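Ticket 2337
Subject: Coat pile on guest bed, closet rail at the Closcombe house
Status: Open
Category: Bedroom / soft storage
Priority: 2

Opened 9:40 am
The Bavex rail in the hall closet pulled out of its bracket again, so every winter layer we own has migrated to the bedroom. Great excuse to finally sort the lot! Symptoms: can't find anything, can't make the bed, and the fleece at the bottom gets forgotten until July.

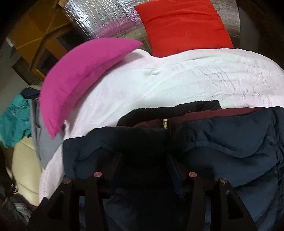 Navy padded jacket, maroon layer, black fleece, white blanket behind.

Update 10:15 am
Tried pulling the navy jacket out on its own to start with. I love this jacket, it's so puffy, but puffy is the problem when you have a 67 cm shelf. The label near the collar is too tiny to read in a photo, so I'll check it by the window before anything goes in the wash.

Suggestion from the Cerel storage forum: fold the sleeves in, roll from the hem, and keep fleece in a separate bag. Will report back.

Update 11:05 am
Second look, this time at the bed itself. The blanket has the nicest raised swirl pattern and I'd forgotten how good it looks spread out. Leaving it on the bed for good, so that's one bulky item off the storage list.

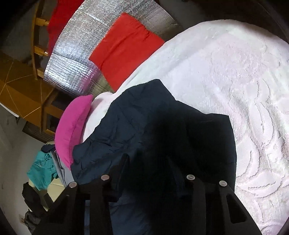 Navy puffer on the swirl blanket, magenta pillow to the left.

Still to do:
- Roll the navy jacket and try it in the 27 liter Younis bag
- Black fleece in its own bag, maroon layer on top
- Decide if the red-orange cushion stays up by the silver insulation panel (I vote yes, great color)
- New bracket for the rail, longer screws this time

Update 11:30 am
Measured the bracket holes. Both are stripped, so the old screws won't hold whatever I do. Wall plugs are on the shopping list. Keeping this open until the rail is back up and loaded with coats for a full night.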